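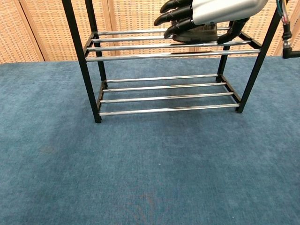

Two-tier rack, black frame with chrome-plated rods, on blue carpet.

Moltico Two-Tier Shoe Rack
Sold by Furnov

Product overview

The Moltico is a freestanding open rack for entryways, closets and changing areas. Each tier is made of parallel rods held between two end frames. The rods leave gaps under the sole, so air reaches the shoe from below and grit falls through to the floor. There is no back panel and no door.

The rack ships flat and is put together with the hex key in the box. No drilling is needed for normal use. A wall strap is supplied for homes with small children and should be fitted before the rack is loaded.

Specifications

Item type: open shoe rack, two tiers
Width: 60 cm
Height: 50 cm
Frame: steel, square section, black powder coat
Rods: steel, chrome plated
Maximum load per tier: 7 kg, evenly spread
Feet: black plastic caps, push fit
Assembly: required
Use: indoor only

The load limit applies to each tier on its own. It can't be moved from one tier to the other by leaving one of them empty. Heavy work boots and ski boots go on the lower tier.

In the box

Left end frame
Right end frame
Rod set, upper tier
Rod set, lower tier
Foot caps
Bolts and washers
Hex key
Wall strap with screw (wall plug not supplied)
Instruction sheet

Assembly

Lay the left end frame flat on a soft surface with the bolt holes facing up. Stand the lower tier rods in their holes and start each bolt by hand. Do the same with the upper tier rods. Lower the right end frame onto the free ends of the rods, beginning at one corner and working across. Start all remaining bolts by hand.

Stand the rack upright on a level floor. Press down on both end frames until all four feet make contact, then tighten the bolts a little at a time, going from one side to the other. Fully tightening one side first will pull the frame out of square, and the rack will rock.

Allow over 50 minutes if one person is doing the work. With two people it goes faster, mainly at the step where the second end frame is fitted.

Check the bolts again after 2 weeks of use.

Floor surfaces

Hard floors: leave the foot caps on. Bare steel will mark wood and vinyl.
Low-pile carpet: suitable with the caps on. The rack may settle slightly in the first days; retighten if it leans.
Deep-pile carpet: not recommended without the wall strap.
Heated floors: suitable.

Care

Wipe the rods with a damp cloth and dry them. Do not use steel wool, bleach or acid cleaners on chrome. Road salt should be wiped off the same day, as it will pit the plating if left. The black coat can be cleaned with mild dish soap. Small chips may be touched up with any black metal paint sold for indoor use.

Do not hang wet coats or bags on the frame.

Related items

Lei drip tray: fits under the lower tier, lifts out for rinsing.
Andetetti rod covers: clear sleeves for narrow heels, cut to length with scissors.
Moltico spare foot caps: sold in sets.

The Lei tray is not suitable for use on the tiers themselves. It blocks the air gap and adds to the load.

Stock and delivery

The January production run has sold out. The next run ships from Friday, February 16, 2024, in the order in which orders were placed. Spare parts are stocked separately and are available now.

Returns are accepted unassembled, in the original carton. For missing or damaged parts, quote the batch code printed on the instruction sheet. Furnov will send the part alone, and the rest of the rack does not need to be returned.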